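Right, a few people asked what I've been up to since the move, so a small thread on robot arms and tidy tables.

The question Viorica and I started with: if you train a policy only in simulation, does it help to make the rooms messy? Lamps, newspapers, somebody's armchair, the lot.

We call the room generator Fernen. It picks furniture, textures and clutter, and the arm has to get on with its job in the middle of it all. This one has a plate with a thin black utensil lying across the rim, which is my favourite sort of horrible grasp!
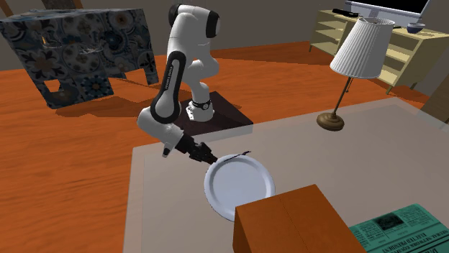 2/ THE RESULT

We trained on 2,000 rendered rooms, then tested on 36 layouts the policy had never met. Trained on bare tables it managed 17 per cent of its grasps. Trained on cluttered rooms, 58 per cent. Same arm, same network, same number of demos.

I'd have been happy with half that gap, so I made Onni rerun the lot - he got the same numbers and a bit grumpy.

3/ Big caveat: it's all sim so far. Thin things lying on plates are still the worst category by miles, and tall lamps near the camera cause no end of bother. A shade can hide a good chunk of table, and the policy then reaches as if nothing's there.

So we're now rendering from other viewpoints too, and scoring each one separately. Plate, cube, big lampshade, pen half hidden underneath it:
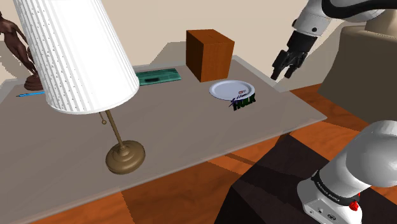

Corina Matei
Vorkow robot learning group

4/ Next up is the real arm, hopefully by July. Aicha is sorting the camera calibration and I'm buying far too many plates. If you've tried something similar and it fell over, please tell me how - replies are open.

Last updated: Saturday, February 4, 2023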